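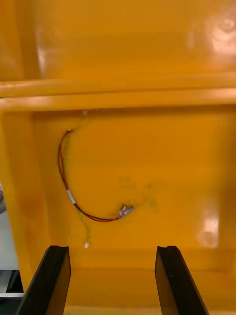

Sorting Small Parts at Candgate
Timo Rieger and Žofie Sokol

We wanted to find the best way to lay out parts for a kit, and we loved every minute of it! Wires are the fun bit, they never sit how you want them to.

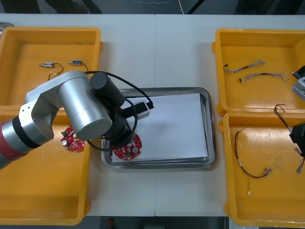 Small cylinders with leads go in one yellow tray and the round red boards in another, with paper lining the steel tray in the middle. Yogesh wanted deeper trays (we're still arguing).

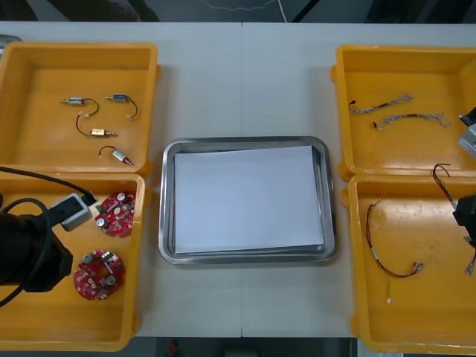 Results
Our best layout saved 18 seconds a kit, which really surprised us. 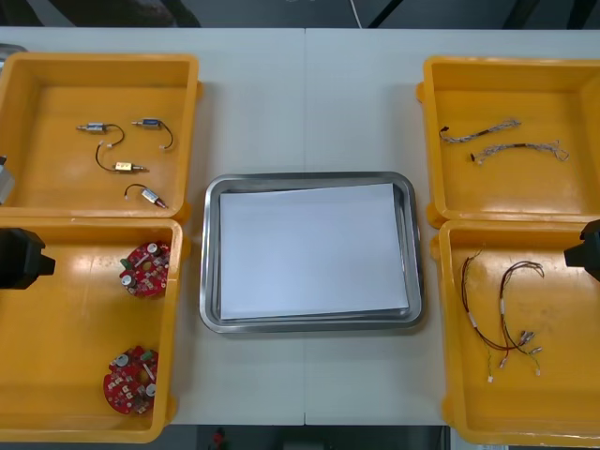 Next steps
Try 100 kits with Ruppert labels on the trays.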